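Speaker notes: Teaching by hand, teaching by remote
Glória Caldeira
Afternoon slot, 23 slides, leave time for questions

Slide 1. Title
Say hello, thank the organisers, check the microphone reaches the back. Mention that the slides will be shared afterwards, so there is no need to photograph them.

Slide 2. What I'm going to cover
Two ways of showing a robot a job. One is by remote control: you sit at a station, move a pair of leader arms, and the robot copies you. The other is by hand: you carry the gripper yourself, do the job, and the recording becomes the lesson. We have used both at Platton for laundry and bedroom work. I'll say where each one paid off and where it cost us time.

Slides 3 to 5. Remote control
Start with the video of the Matitz station. Let it run without talking over it. Then say: the operator in the clip had been using the station every day for a month, and she still takes several goes to get hold of a sleeve.
Main points. The robot is in the room, so everything recorded is something the robot can physically do. No guessing about reach. If the arm can't get behind a chair, you find out that morning.
The bad side is speed and feel. Operators can't feel the cloth. They watch the screen, close the fingers, lift, and look again to see if anything came up. People get tired. We stopped booking sessions longer than 2 hours because the last part was full of dropped items and we were throwing it away.
Also transport. The station and the arms go in a van. Stairs are a problem. Most flats were ruled out before we had even visited.

Slide 6. Table of failed grasps
Don't read the table out. Point at the row for thin fabric and the row for padded items. Say that the two failed for different reasons: with thin fabric the fingers closed on nothing, with padded items they closed on filling and slipped off.

Slides 7 and 8. By hand
Say the Sampaio grippers have the same fingers as the robot. You hold one in each hand. The camera rides on the gripper, so the recording shows the job from close to where the robot's own wrist camera will be. A person can fold a shirt with them at something near normal speed after an hour's practice.

Slides 9 and 10. Bedroom work
Two views from gripper cameras, same bedroom. Give people a moment to look before moving on.
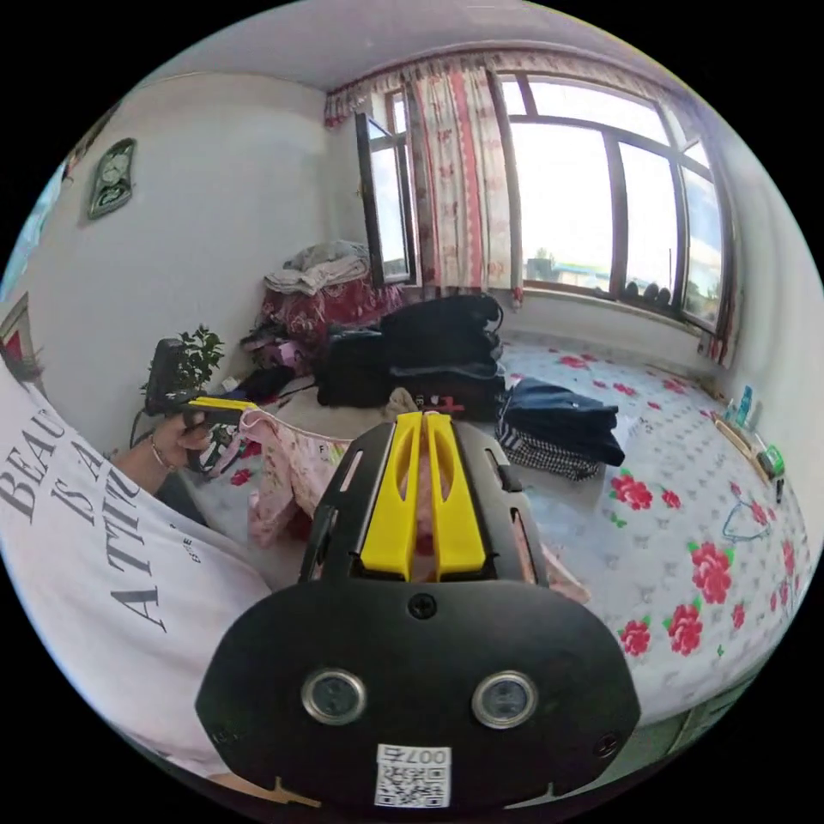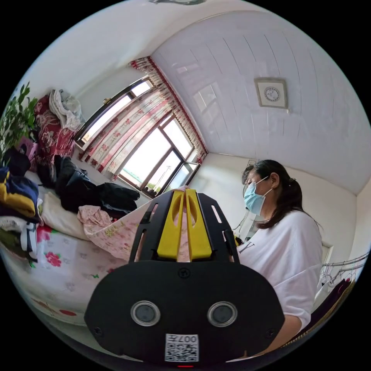

Slide 11. Why we went into real bedrooms
We began in our own workshop with a single bed and a basket of plain T-shirts. The policy trained on that was fine in the workshop. Then we took it to a furnished flat with a patterned duvet cover and it kept pinching the pattern. It had learned that anything with an edge on a plain background was a garment.
So we changed the plan. Fewer hours in the workshop, more homes, whatever bedding the household has, and jackets, blankets and nightclothes left in one heap if that is how the day starts. We ask people not to tidy up for us.
Pause here. Somebody usually asks about privacy. Short answer: the household signs before we arrive, they choose which rooms we use, and they can ask for a recording to be deleted. Longer answer in the questions.

Slide 12. How a session runs
Keep this brisk.
Check both grippers are charged and the clocks agree. If the clocks drift, the left and right hands don't line up and the whole session is lost. We lost a full morning this way in August.
Do the calibration moves.
Pick one garment, fold it, put it down, let go, move the grippers clear. That counts as one demonstration.
Don't talk the job through while doing it. People slow down and start making gestures with the grippers.
If you fumble, carry on and fix it. Keep the fumble. Recovering from a bad grasp is one of the most useful things in the set, and when we cut those out the robot had no idea what to do after a miss.

Slide 13. Numbers
We had 700 demonstrations by hand when we trained the version I'll show next. The remote control set was roughly a third of that and took longer to collect. Say clearly that this is one team's experience with one kind of task. I would not expect the same for, say, plugging in cables.

Slides 14 to 16. What went wrong with collecting by hand
Be frank here, this is the part people write down.
People have better arms than robots. Our collectors twisted their wrists in ways the robot can't, and leaned right over the bed to reach the far side. A good share of the early recordings couldn't be replayed. We now run a reach check in the evening and send the list back to the collector the next day.
People also cheat without meaning to. They nudge a blanket with an elbow, or pin a sheet with a hip. The gripper camera doesn't always catch it, and then the cloth moves for no reason the robot can see. The rule now is fingers only.
Last one: bright windows. When a gripper tips up, the exposure changes and the cloth goes dark. We tell collectors to leave the curtains as they are, and we get some poor footage, and we keep it.

Slides 17 to 19. Mixing the two
What we do now. By hand first, for variety. Then a small remote control set, 3 days on the actual robot, for the moves that didn't carry over. Play the Wovwood clip, the one with the padded coat. Mention that the first attempt in the clip misses and the second one holds.

Slides 20 and 21. What I would do differently
Write the reach check before collecting anything.
Label the garment type at the time. We did it afterwards from the recordings and it was slow and full of mistakes.
Pay collectors by the hour. We tried paying by the demonstration and got a great many very quick folds of very small items.

Slide 22. Open problems
Heaps. We can fold most things once they are separate. Getting one item out of a heap without dragging the rest off the bed still works less often than I would like, with either method. Two hands help, but the second hand has to know what to hold down, and our collectors don't agree with each other about that.

Slide 23. Contact and thanks
Leave this slide up during questions. Likely ones: cost of the grippers (give the range, not the quote), left-handed collectors (yes, we have them, no special treatment), whether we will release the data (not decided yet, take names of anyone who wants to hear).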